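Chapter 6
Stopping a Motorcycle: Brakes, Tires and Grip

In this chapter you will learn
how a disc brake turns speed into heat
why the front wheel does most of the work under hard braking
how tire temperature changes the way a race bike stops
how electric race bikes share the job between brakes and motor

Stand at the end of the main straight at Hadoris on a race day in August and you will hear braking before you see it. The engines drop in pitch, the front forks dive, and for a moment thirty machines seem to stand on their noses. It is one of the finest sights in motorsport, and almost everything in it can be explained with ideas you already met in Chapters 2 and 3!

Start with energy. A moving motorcycle carries kinetic energy, which depends on its mass and on the square of its speed. Double the speed and you have four times as much energy to get rid of. A bike and rider with a combined mass of 200 kilograms, traveling at 90 meters per second, carry 810,000 joules. All of that has to go somewhere before the bike can stand still, and in a conventional brake most of it goes into the discs and pads as heat.

Now think about where the load goes. As the bike slows, weight shifts forward, pressing the front tire harder into the track and lifting the rear. More load on the front means more grip at the front, so that is where the big discs are fitted. At the same time the rear tire gets lighter and lighter, and a rider who stamps on the rear pedal at this point will lock the wheel. (We will work out the exact load transfer in Section 6.3, and it is a lovely piece of simple physics.)

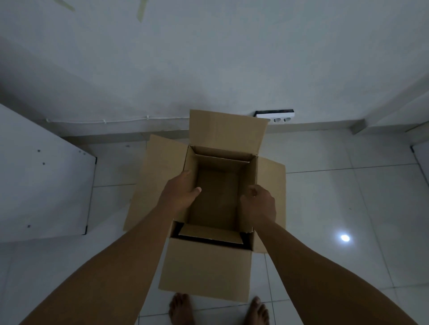

Photo: Merketard Picture Library

Grip itself is a trickier subject. Rubber does not behave like the smooth wooden blocks of a school friction experiment. It molds itself to the tiny bumps in the asphalt, and how well it does so depends on its temperature. That is why teams wrap their tires in electric warmers before a start, and why the opening lap at a long course such as Lollden asks for so much patience. Section 6.4 looks at how tire compounds are chosen.

Electric race bikes add a twist. The motor can run as a generator when the rider closes the throttle, sending part of the bike's energy back to the battery. The Lappalainen prototype, our case study in Section 6.5, recovers up to 8 percent of the energy it uses over a lap in this way. Tuning the system so that it feels natural to the rider is a wonderful engineering puzzle.

Before you read on
1. Look back at the definition of kinetic energy in Chapter 2.
2. Work out the kinetic energy of the same bike and rider at 30 meters per second, and compare it with the figure given earlier.
3. Write down what you think happens to a brake disc during a long race. Keep your answer, as you will need it in Section 6.2.

6.1 Inside the Disc Brake

Squeeze the front brake lever and you push a small piston against a column of fluid. The fluid hardly compresses at all, so the pressure travels down the hose to the caliper, where larger pistons press the pads against the spinning disc.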